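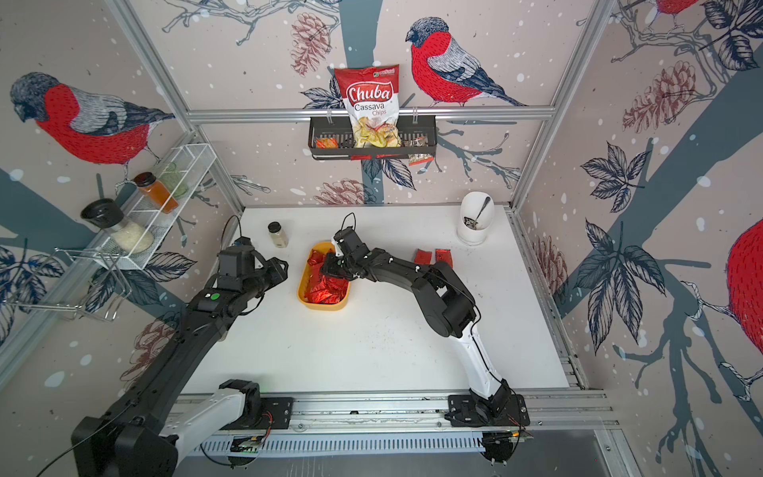

4.2 Changes in the work of the packing staff

Before the arms came to the Tosness site, one person at each table filled the snack assortments by hand. The work was simple, but it asked for the same movement of the wrist during the whole shift. In our first interviews the staff spoke mostly about this pain, and only a little about the fear of losing their place.

Figure 3. Two-arm table at the Tosness site. Small red foil packets lie in the yellow tray and beside it.

After the change, the person at the table has a different task. She prepares the tray, watches the arms and steps in when a packet is not taken well. Small foil packets are difficult in this respect – they are light, they shine, and they slide over each other. The log kept by the staff contains 379 entries in which a worker had to help, and 70 of them concern packets that lay too close together. These entries were written by the workers themselves, so short interventions may be missing.

Two of the staff told us that watching is more tiring than packing. One of them, who had packed at Boltmont before, explained that her hands now rest but her eyes do not. The same observation was made by Benítez in a study of bottling lines, although there the workers stood further from the machine and could talk with each other. At Tosness they could not easily do so, and several persons missed this.

The shift leader, Sunita Fitzsimmons, saw the matter from another side. In her opinion the new task needs more knowledge than the old one, but the pay scale at Clondier still places both on the same level. She had asked for a separate grade in March and had not received an answer when our field work ended. We return to this question in Section 5, where we compare the written job descriptions with the tasks we observed.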